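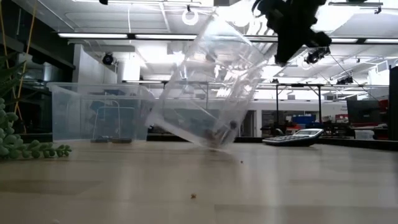

Home Project Reports Staff Contact

Do people in Cutunton still use the library?
Project report by Morena Longo, 12 Jul 2019

I picked this subject because my nan told me the library on Isimside Road was "always heaving" when she was young, and I wanted to know if that was still true! I gave out 300 questionnaires, at the market, outside the station and through letterboxes on my own street, and got 182 back. My teacher says that is a really good return and I was over the moon.

The first surprise was who goes. I had expected mostly retired people, but the biggest group was parents with small children, who come for the Tedesco story hour (it is named after the old reading room) and often stay to borrow something. The second was the computers. Lots of people wrote that they only come in to print, and a few of them had no idea you could borrow films as well.

The librarians let me look at the loans book for January, which was brilliant. It showed 1244 loans, and crime novels were miles ahead of everything else. Gardening did well too, even in the middle of winter!

I also did 11 longer interviews. My favourite was with a man who learnt Italian entirely from library tapes and now writes letters to his cousins in it.

If I did this again I would ask people why they stopped going, as my questions were mostly for those who still do. I would also hand out forms on the Flilance estate, where the bus to the library only runs in the mornings.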